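Jorholm compara dos pinzas de mano para doblar tejidos

El centro de ensayos Jorholm ha terminado la primera ronda de pruebas con dos modelos de pinza de mano destinados a registrar tareas de doblado de tejidos. Los resultados, publicados en julio de 2023, servirán para elegir el modelo que se utilizará en el proyecto Arnusham, dedicado a la manipulación de ropa de mesa en lavanderías industriales.

Los dos modelos proceden de fabricantes distintos. El de Fomato cierra con un gatillo de recorrido largo y permite graduar la apertura. El de Sulemana tiene un recorrido más corto y un muelle más duro. Ambos se emplean por parejas, una pinza en cada mano, y envían los datos por cable al mismo controlador, de modo que las condiciones de registro fueron iguales para los dos.

En total se hicieron 246 repeticiones, repartidas a partes iguales entre los dos modelos. Cada operador trabajaba sentado ante la mesa y debía doblar una pieza de tela siguiendo un orden fijo: primero una esquina, después la contraria y por último el pliegue central. Se anotaron el tiempo, los agarres fallidos y las veces en que la tela se escapaba antes de completar el doblez.
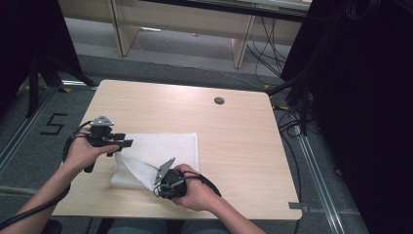
El primer pliegue fue el paso que más diferencias dejó entre los dos modelos. La tela queda plana sobre el tablero y las puntas tienen que entrar por debajo sin arrastrarla. En la maniobra con la servilleta blanca, la pinza derecha sujeta la esquina levantada en diagonal mientras la izquierda espera sobre el borde superior, todavía sin tocar el tejido. Con el modelo de Fomato, los operadores corrigieron la posición de la segunda mano con menos interrupciones. Con el de Sulemana, la esquina quedaba mejor sujeta una vez cerrada la pinza, pero se registraron más intentos antes de conseguir el agarre.

De los 54 agarres fallidos, la mayor parte se produjo con telas finas. En los tejidos gruesos la diferencia entre los modelos fue pequeña y el informe no la considera suficiente para recomendar uno u otro.

El documento recoge también observaciones sobre la comodidad. Los operadores señalaron que el cable tira de la muñeca cuando el antebrazo gira hacia dentro, y pidieron una salida orientada hacia el codo. Las placas metálicas montadas sobre las pinzas no llegaron a chocar entre sí durante las pruebas, aunque obligan a mantener cierta separación entre las manos al cerrar el último pliegue.

Jorholm repetirá la comparación en noviembre con puntas de goma más estrechas y con piezas de mayor tamaño. Hasta entonces, Arnusham seguirá registrando datos con el modelo de Fomato.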